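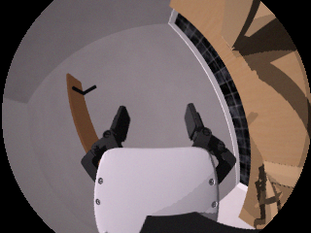 Wrist view, simulated room, fingers open. From the Urthorpe session.

THE UPPER HOOK

The job sheet gave the task as one line: approach, grasp, lift clear, release. Sumeya Wubshet had performed it 432 times in the simulated room and had 20 demonstrations left before the set could be closed.

She sat at the Iltitz station with her right hand in the cradle. The cradle read wrist angle and grip width and passed them to the arm. In the other direction it passed back nothing. The software had no force return, and the people who wrote the task had decided that operators did not need it. She worked from the wrist view, a circle with black corners, in which the gripper sat at the bottom and everything else bent around it.

A demonstration began when she pressed the left pedal and ended when she released it. If she released it early, the episode was marked short and thrown out. If she hesitated for more than nine seconds, it was marked idle and sent to Nahom Chala, who decided whether the hesitation contained information.

"Most of them don't," he had told her in her first week.

"What does it look like when they do?"

"The hand moves a little before it stops. As if it had started on something and changed its mind."

He was the only reviewer who watched episodes at normal speed. Zorica Stoyanova, who had the other half of the queue, watched at four times speed and finished before lunch.

Episode 433 started from the standard pose. Sumeya brought the open fingers up in front of the grey wall. The brown stick stood on the left, curved by the lens. Near its upper end was the small black hook. On the right the wooden structure filled the side of the circle, its crossed beams swinging slowly as she rotated the wrist. She corrected the rotation, closed to half width, and stopped.

She had been about to go left, around the hook. The task did not call for it. The target was low and to the right, and the direct path was clear. She checked the log for 432 and saw that she had gone left there too, a shallow arc that cost just under a second. She went back further. The arc was in 431 and 430. It got smaller as she went back, and by the low 300s it was gone.

She released the pedal. The episode was marked short.

"You've dropped one," Zorica said from the next station.

"I know. Has anyone moved the hook?"

"What hook?"

Sumeya turned her screen. Zorica looked at it for a while with her coffee held away from the keyboard.

"Nothing moves in there unless somebody loads a new room file," she said. "Ask Gadisa."

Gadisa Mersha maintained the room files from the Stanitness office and answered messages in the order received. His reply came in after forty minutes. The room file had been loaded on 2023-04-03 and had not been changed. The hook was a visual object with no collision shape. An arm could pass through it without registering contact. He attached the checksum.

She read the message twice and ran 434 on the direct path. Her hand did not like it. At the point where the arc would have started, her wrist tightened, and the trace showed a small tremor, three samples wide. The grasp was good. The lift was good. She ran two more and the tremor was in both.

Nahom called her over at the end of the shift. He had the trained policy running on his second monitor, the one they called Zeleke after the server it lived on. It had been fitted that afternoon to everything through 432.

"Watch the left side," he said.

The arm in the circle rose from the standard pose. The fingers opened. It moved toward the target, slowed, and went left, a shallow arc around a thing it could have passed straight through. Then it came back and took the target without error.

"Success rate is fine," Nahom said. "Better than the last operator's. It just does that."

"I taught it that."

"Yes."

"Can you take them out?"

"I can take out everything after the arc starts. That leaves you with roughly two-thirds of a set, and Hiwot Nigatu wants a full one by July." He let the episode play again. "Or I leave it in. The real cell at Urthorpe has a hook in the same place. Theirs is steel."

Sumeya watched the arm go around. The timing was hers. It slowed where she slowed, and the wrist came over a few degrees too far and was pulled back, the way she pulled it back every time.

"Did you know about the real one?" he asked.

"No. I've never been to Urthorpe."

He wrote something in the review field, deleted it, and wrote one word, which she could not read from where she stood - the font on that monitor was very small. Then he cleared the queue.

She went back to the station and put her hand in the cradle. Her count had been set to 435, with the short one removed. She pressed the pedal, brought the fingers up open in front of the wall, and went left.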